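# Rurkham Kitchen School Moves Its Evening Courses to the Old Dairy

October 17, 2019
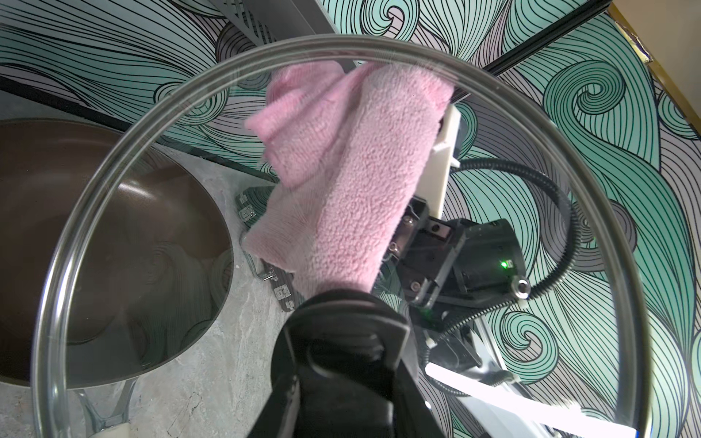 The Rurkham Kitchen School will hold all its evening courses in the old dairy building on Casel Street from the first week of November. The school has used two classrooms at the adult education center until now, but the center needs these rooms for its language groups.

The new place has 73 square meters of floor, a proper ventilation system and six cooking stations. Gas was considered, but the landlord did not allow it, so all the stations are electric. Heikki Tuominen, who runs the school, signed the lease for 3 years last week.

"We looked at four buildings, and this was the only one where the drains were in order," Tuominen said. "A kitchen without good drains is a very expensive room."

The autumn program continues with small changes. The soup and stew course by Zoi Lazaridis stays on Tuesday evenings and is already full. She has taught it since the school opened, and many of the people who sign up have taken it before. The course on bread is now divided into two parts, one for rye and one for wheat, after complaints that the rye people always had to wait for the oven.

A new course on Ethiopian home cooking begins in the second week of November. It is taught by Bereket Abdella, who cooked for nine years at the restaurant Chevalier before it closed. The course has five evenings. On the first evening the group makes lentils and a simple cabbage dish, and the flat bread comes only on the third, when the batter has had time to ferment.

"People want to start with the bread, I understand that," Abdella said. "But first they must learn to cook onions slowly. In my home this was the first thing we learned, and I was scolded for it many times."

The price of a five-evening course rises by four euros. Ingredients are included, as before, but students should bring their own apron and a box with a cover for taking food home. The school lends knives, pots and pans. Students who have already paid for a course do not pay the difference.

Some neighbors have asked about the parking. There are eight places in the yard, and they are shared with the bicycle repair shop Dirkora, which closes at five. Kalevi Turunen, the owner of the shop, told this newspaper that he has no objection to the courses – he has only asked that the gate is kept free for his morning delivery. Bus 3 stops at the corner, and the last one toward the station leaves after the courses end.

The old dairy has been empty since the paint store moved out in spring. Milk was last bottled there in the 1970s, and the tiles on the north wall are from that time. The city requires that they stay in place. Elsa Väisänen from the city building office said that the tiles were checked during the summer and that the damaged ones, mostly near the loading door, will be repaired by the landlord.

The school will keep its telephone hours on weekdays from noon to two. Places in the Ethiopian course and in both bread courses are still open, and registration is by phone or at the desk of the main library. An open evening is planned for later in November – the date will be published when the last inspection of the ventilation is done.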